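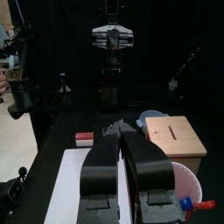
Borkgate water main renewal moves to night shifts

By the Stovard Local newsdesk
Sunday
Reading time: 2 min

Crews replacing the water main under Borkgate will work nights from the start of December, with supply to the lower end of the street shut off between 10 pm and 5 am on working nights.

The contractor, Qureshi Civil, is laying new polyethylene pipe in place of cast iron that has been patched many times. The oldest length dates from 1821 and runs beneath the eastern footpath. It will be left in the ground and filled with grout – lifting it would mean closing the tram stop.

The job is split into 3 stages. The first covers the section between Kudden Lane and the post office, where 29 properties will be moved to new service connections. Each will get a card in the letterbox at least two working days before its shut-off. The second stage crosses the intersection and needs a temporary bypass line along the kerb, with rubber ramps at driveways. The third connects the new main to the Stovard reservoir feed.

The finished main is designed to serve 4000 households at a higher minimum pressure than the present one. Owners of older hot water units should check that a pressure limiting valve is fitted.

Water may be cloudy when supply returns. Residents should run the cold tap nearest the meter until it clears, and hold off on washing light-coloured clothes until then. Parking on the eastern side will be restricted from 9 pm. Bins should go out on the western side for the length of the works.

Comments

tapwasher
Does the limiting valve go before or after the meter? Ours was put in by the last owner and I can't find it.

Lower End Resident
After the meter, on the house side. Ours is next to the garden tap.

gumboots
Card came Friday, no dates filled in.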